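Dunstead Living Room Textiles
Data card, second release
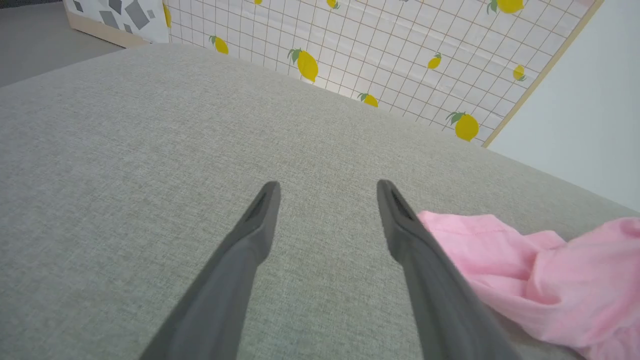 Summary

Dunstead Living Room Textiles is a collection of 2,047 short recordings of soft household items lying on upholstered furniture. The items are cloths, garments, towels and small blankets, and the surfaces are sofas, armchairs, footstools and loose cushions. The collection covers the ordinary work of clearing a seat: picking up what has been left on it, folding it or putting it aside.

Contents

Each recording is stored in its own folder with a text file listing the item, the surface and the activity. There are 96 items in the release. Creased and bunched items are included in the same proportion as flat ones - the first release contained too few of them.

Item labels

Items are labeled by color and general type, such as "pink cloth" or "striped towel." The label "cloth" applies wherever the type of item cannot be settled from the recording alone. Annotators were instructed not to guess at fiber content. Color names come from a fixed list of 26 terms, which is supplied in the file colors.txt.

Surface labels

Upholstery is labeled by color (light, medium or dark, followed by a color name) and by texture (smooth, woven, ribbed or pile). A fabric with small flecks of a second shade is labeled by its overall color, and the flecks are entered in the notes field. Where a sofa and a cushion cannot be told apart, the surface is entered as "upholstered, unspecified."

Activity labels

Four labels are in use: pick up, fold, move and smooth. A recording may carry more than one. Recordings in which the activity was abandoned are kept and marked "incomplete."

Collection

Recording took place in furnished rooms in Dunstead and Mestcombe. Items were laundered between sessions. Room coordination was managed by Veronica Chiriac, and the labeling guide was written by Tamara Nistor and Zanele Nkuna.

Known limitations

Light gray and beige upholstery is overrepresented. Leather seating is absent. Very thin fabrics, including scarves, account for few recordings, and their labels should be checked before use. In about 200 recordings the color label was revised after review - the earlier term is retained in the notes field.

Corrections

Label corrections should be addressed to Ileana Pascu and should give the folder name, the current label and the proposed label. Corrections are reviewed each Wednesday and entered in changes.txt.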